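Arm keeps faulting out while turning a plastic table over. Grip problem or cable problem?

Posted 7/29/18 in Robots & Automation > Faults and Safety

Ningsih Kwok

I look after a two-armed Moviseo on a job that sounds like a punishment: white plastic table, screw-in legs, pick it up, turn it over, put it down, repeat until somebody retires. The work area is a tiled room with a black cover under the table so we don't scuff things.

For a couple of weeks it behaved. Then the right arm began throwing fault 143 in the middle of the lift. Both arms freeze, the table stays wherever it was (usually at an angle that makes your stomach drop), and the log gives me "load deviation, right wrist," which I could have told it myself. On the last one the right finger slid off the rim and the table came down on one leg. It missed my foot. My foot has since filed a complaint.

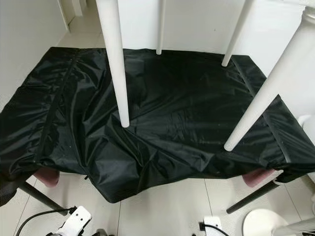 I've swapped the finger, redone the zero on the wrist and dropped the speed to 30 percent. The fault still comes, only later, so now I get to watch it coming. The left arm has never complained once. The supplier, Toletti, tells me to "verify the payload," and I have verified it. It's a plastic table. A child could carry it, and a child would fault less.

What I'd like to know is whether I'm chasing a grip problem or a cable problem, and how close a person can sensibly stand while I find out.

Aranka Kozma

Both, probably, but let's start with your foot.

When an arm stops on a fault, the motors hold. The fingers may or may not, depending on how yours are set up. On the Moviseo we had at Pálfi, the gripper went slack a few seconds after any wrist fault, on purpose, so it wouldn't crush whatever it had hold of. Lovely idea if you're holding a tomato. Look in the gripper settings for what it does on a fault and change it to hold. Until you've tested that, stay farther back than a table leg can reach, and keep the stop button in your hand. Ours used to live on a shelf, where it protected the shelf.

Now the fault. You're grabbing the rim near a corner with the table upside down, and that puts one thick leg right alongside the right gripper.

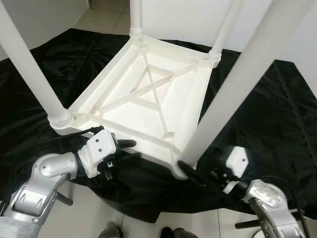 Table upside down, fingers at the rim on either side of the near corner.

If the leg leans on the gripper housing during the turn, the wrist feels a push it didn't ask for and calls it load. Slowing down only makes that happen later, and that matches what you're seeing. Move the right grip a hand's width along the rim, away from the leg, and run it again with everyone standing back.

If it still faults, look at the cable. Run the same motion with no table. A fault with empty hands means the cable is pulling at the wrist somewhere in the turn, and you need more slack in the loop or a clip farther up the arm. We lost most of an August to one that was a thumb's length too short.

Also check that the legs are screwed all the way in. A leg with some play in it shifts the weight halfway over, and the robot takes it personally.

Orkeck

had the same code. turned the load limit up to 977 and it never came back

Aranka Kozma

Please don't do that one. The limit is what stops the arm when it meets something it shouldn't, such as you. Orkeck's fault went away the same way the noise goes away when you take the battery out of the smoke alarm.

Ningsih Kwok

Update. The gripper was set to release on fault, so thank you from both feet. Changed to hold, tested it on a cushion first.

Ran it with no table and got no fault. Moved the right grip along the rim and it has gone through the whole turn without a 143 since this morning. I did get one 828, which the manual describes as "see supplier." I have written to Toletti and expect to be asked to verify the payload.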